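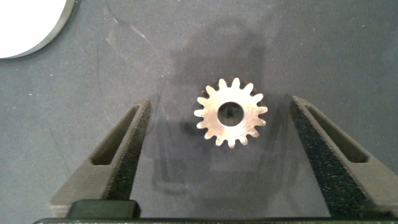

Minutes of the Futham Play Readers, monthly meeting, 9/10/06, back room at Ortner's. We picked up exactly where we left off, with Act Two of The Clockmaker of Ovmont, and what a good evening it was! Thaddäus Lüthi was in the chair and read the part of old Truvetden as well, since his voice suits it and no one else wanted the long speeches. Before the reading he asked us to think about the little gear that Truvetden carries in his coat all through the play, a plain toothed wheel with a round hole through the middle, and to ask ourselves each time it comes out of the pocket who is looking at it and who is pretending not to. That one question kept us going most of the night.

Minutes of the last meeting were read and approved with one correction. The maid's line in Act One is "I heard the stairs," and our minutes had "I heard the stars." Several people liked the mistake better.

1. Reading of Act Two, Scenes 1 to 4

Parts were given out by drawing slips. Scene 1 went quickly. In Scene 2 the daughter, Lisbet, tells her father that she has sold the shop, then takes it back, then says it again as a joke, and we read it three times over with different people because everybody heard it differently. The first Lisbet was angry, the second was scared, and the third (Marion, wonderful!) played it as somebody who is simply tired and wants her supper. General agreement that the tired one was the most upsetting.

Scene 4 is the big one, with the brother-in-law hidden in the clock case. We talked for a long time about whether Truvetden knows he is in there. Arguments for: he winds every clock in the room except that one. He also starts talking louder. Arguments against: he says things about the will that he would surely never say in front of family. Thaddäus pointed to the stage direction "he sets the gear on the bench, and waits," and asked what he would be waiting for if he thought he was alone. Dora said old men wait for all kinds of things. No vote was taken, and the question goes over to next time.

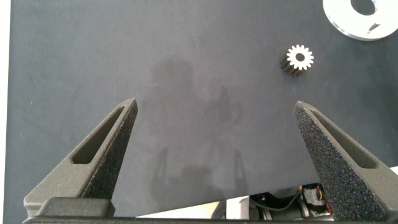
Dora then read the whole speech again from "Let it stop, then," with the lights turned down, and it was so much better slow. Please, everyone, mark your copies with a pause after "stop." The printed text runs straight on, and the older acting copy has a dash there.

2. Themes

We have been keeping a running list since January and it is getting good. Added tonight:

Debt. Everybody in the play owes something, and the only person who pays up is the maid.

Listening at doors. Act One has the stairs, Act Two has the clock case. Howard thinks there will be a third in Act Four and has promised not to read ahead.

Time, obviously, but we agreed to be more exact about it. Marion suggested "borrowed time" for Lisbet and "stolen time" for the brother-in-law. Adopted with pleasure.

Taken off the list: Religion. We put it there after the church bell in Act One and have not found another word about it.

3. Is it a comedy?

Lively! The title page says "a comedy in 4 acts" and Howard laughed out loud in both scenes with the brother-in-law. Marion holds that a play where a man loses his shop, his daughter and his eyesight can't be called one, whatever the title page says. Thaddäus reminded us that the first audience would have expected a wedding at the end and would have sat through nearly anything to get to it. We will come back to this after we have read the ending together.
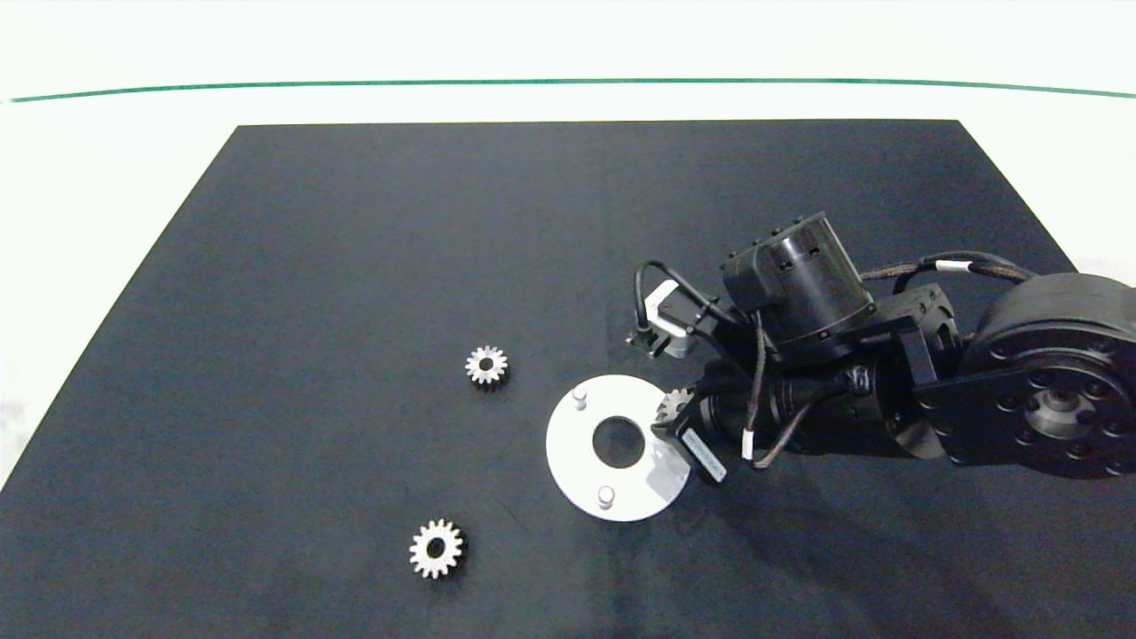 Ruth asked whether we could look at another play with a fooled father in it alongside this one, so we have something to compare. Strong interest. Suggestions to Thaddäus, please, and nothing over 2 hours read aloud.

4. Copies and room

We are short two copies. Members who have the blue paperback should note that its page numbers don't match, so go by scene and line. Ortner's can let us have the room again next month, starting at 7. Please bring your own cup.

5. Next meeting

Act Three, all of it. Parts drawn on the night as usual, except that Howard has asked for the notary and was given him by acclamation. Everyone to come with one line from Act Two that they would hate to see cut. Thaddäus already has his and wouldn't tell us.

Meeting closed after a second go at Scene 4, by popular demand.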